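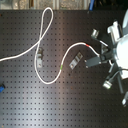
Figure 1. Cable routing on the breadboard, with the free end held at the gripper tip.

Notes for Session 6: Teaching by Demonstration, Hands On
Course leader: Nathalie Prins. Lab sessions: Willy De Smet.
Handout revised 06/09/2022

Welcome back, everybody! Last session was heavy on equations, and I promised you something you could get your hands on, so we are going to spend our time with a piece of cable. It sounds like a modest thing to build a whole session on, but I have been teaching this course for a good while now and I have yet to meet a group that didn't find it harder than they expected (myself included, the first time I sat down at the controls).

6.1 Why cable

A rigid block stays the shape it was when you picked it up. A cable has a shape of its own, and that shape changes all along its length whenever you move one end. Look at the white cable in Figure 1 – it loops up near the top, crosses over itself, dips into a wide bend, and rises again before it gets to the gripper. To write down that shape properly you would need a great many numbers, and the robot controls only the bit it is holding.

The green and red marks on the sheath are a great help when we talk about it. "Move the part just past the red mark" is an instruction two people can agree on, and I'd like you to use the marks that way in your lab notes too.

6.2 Two ways of showing

Guiding by hand (kinesthetic teaching): you take hold of the arm itself and lead it through the motion while the joint positions are recorded. You feel the weight and the resistance, and most beginners get a smooth path fairly quickly. The drawback is that you are standing right there, and your arms and shoulders tend to end up in the camera view.

Remote control (teleoperation): you move a separate input device and the arm follows. The recordings are cleaner, and what you see on the screen is close to what the learned policy will see. It does take patience, though. Expect your first few tries on the Lornura controller to be jerky, and please don't be discouraged!

6.3 Lab task

Work in pairs and swap roles halfway through. Each pair records 14 demonstrations, and each one may run up to 700 time steps. Start with the cable laid out differently every time – a twist in one, a lazy curve in the next – and leave both clamps lying flat on the board. Grasp near the end, pause briefly, then bring the cable toward the angled clamp. Keep your poor attempts in a separate folder, as we'll want them in November when we talk about filtering data.

Willy will go around with the sign-up sheet for the Troravbridge bench.

Reading: chapter 6 of the course reader, up to the part on compounding errors.

Search this course: type a keyword Go

Recent handouts
Session 5: Trajectories and Time Scaling
Session 4: Frames, Again
Lab safety sheet, Dradutlow building
Project topics (Ríos group)

Comments (3)

mkt_lab: Do the 14 have to be all one method, or can we mix hand guiding and remote?

Nathalie Prins: Mix them if you like, but label every file with the method, please. Seven and seven would make a lovely comparison.

joris: We set the limit to 1456 steps by mistake and only noticed at the end. Trimmed the files and they load fine now.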